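# Keeping Cell 4 Square

*How one disassembly station at Warnitz is set up, checked and repaired*

The cell takes apart desktop computers. It stands in the second bay of the Warnitz building in Pusport, between the intake scales and the shredder line, and it has run there since January of last year. Orkeck built the frame and wrote the sequence software. Pisharody supplies the fingers, the fixture trays and most of the spare parts. Warnitz does everything else, including the part that takes the most hours, which is keeping the machine in agreement with its own map of where things are.

A tower arrives with its side panel already off. An operator lays it on its side on the slotted platform, pushes it against two stops and closes a clamp. From then on the arm works from a list. Memory comes out first, then cards, then the processor, then the drives. The order can be changed from the operator screen, and on mixed batches it often is. Anything the arm can't free in two tries is left in place and flagged, and a person takes it out by hand at the next table.

## The platform

Most faults that get logged against the arm start at the platform. The platform is made of slotted metal because small screws have to fall through it. It also has to be flat. If one corner sits low, a case rests at a slight angle, and a pick that was taught on a level case goes in crooked. Cards bind. Drives come up an inch and stop.

The leveling check is done with the arm off and locked out. A machinist's level is set on the ribs at each corner, then across the middle in both directions. The feet are adjusted one at a time, with the lock nuts run down finger tight between readings and torqued only at the end. Torquing a foot moves it slightly, so the last reading is always repeated. On a good day this takes twenty minutes. After a pallet jack hit the frame in the spring it took most of a shift, and one foot had to be replaced.

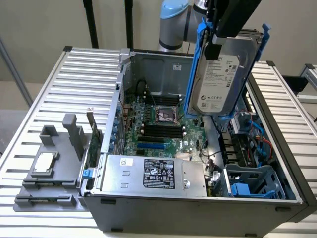 Drive removal is the step used to prove the setup after any work on the cell, and it is a harder test than it sounds. The gripper has to close on the caddy and leave the drive alone, and it has to bring both out together without dragging across the drive cage. With a Dell tower on the platform, the blue caddy held above the drive bays and the 3.5-inch drive still seated in it, the technician has most of what is needed to judge the pick. The side rails should be even in the fingers. The crossbar between the motherboard and the bays has to be well clear of the path, and so do the SATA cables, which tend to stay where they were last pushed. If the caddy hangs nose down, the finger pads are worn or the grip point has drifted toward one end.

The drift is measured against the taught position and written in the cell log. Anything under half a millimeter is noted and left alone. Above that, the grip point is taught again at slow speed.

## Finger pads

The pads are the most frequent repair. They are molded rubber on a steel backing, held by two screws each, and they wear at the lower edge first. Warnitz began by replacing them at 3000 picks, which was the figure in the Pisharody parts sheet. Slips began to show up a little before that on narrow caddies, so the interval was brought down to 2850. The counter is on the maintenance page of the operator screen and has to be reset by hand. Twice it was not, and the pads ran well past the limit before a drive was dropped.

To change them:

1. Send the arm to the service position and lock out the cell.
2. Remove both screws from one finger. Leave the other finger alone until the first is done.
3. Wipe the seat with a dry cloth. Solvent softens the new pad.
4. Fit the pad with the molded arrow toward the tip and run the screws in evenly.
5. Repeat on the second finger, then close the gripper on the gauge block and check for light between the pads and the block.

The pads come as matched pairs and are changed as pairs. A new pad opposite a worn one will pull the part to one side on every pick, and the error looks exactly like a bad grip point. One afternoon in the first winter was lost to that.

## Fixture tray

The gray tray to the left of the case gives removed parts a known place to go. It has a square recess for the processor and a pair of slot rails below. Posts locate the other pieces. The tray is plastic and is bolted to the platform through slotted holes, which makes it easy to fit and easy to knock out of position.

Its location is checked with a steel pin held in the gripper. The arm lowers the pin into three bores in the tray. If it enters all three without touching, the tray is left as it is. If it touches, the bolts are loosened, the tray is moved, and the check starts again from the first bore. Editing the software offset to suit a moved tray is not allowed. It was tried early on, and within a month the offsets no longer matched any drawing.

The processor recess needs its own attention. Thermal paste builds up on the ledge and lifts one side of the chip. It is scraped out with a nylon tool at the end of each shift.

## Cables and the wrist

The gripper cable runs down the outside of the arm in clips. Orkeck routes it with a loop at the wrist, and the size of that loop matters. Too small, and the conductors break inside the jacket. Too large, and the loop catches on the edge of a chassis when the arm works deep. The present setting is 296 mm of free cable between the last two clips, measured with the wrist straight.

A failing cable shows itself as a gripper that reports closed when it is open, usually at one wrist angle and no other. Fault 406 on the operator screen covers this and several other things. The quick test is to hold the gripper command steady, turn the wrist slowly through its full travel and watch the input light. If it flickers, the cable is replaced. Splices have been tried at the wrist and did not last a week.

## Returning the cell to work

After any of these jobs the cell runs ten towers at reduced speed with the technician present. Drives are picked on all ten, and the drift figures go into the log beside the old ones. Full speed is enabled from the maintenance page with a key. The key stays in the cabinet with the gauge block and the steel pin, and the three are signed out together. The next full leveling of Cell 4 is set for 12th August, when the shredder line is down and the floor is quiet enough to read a level.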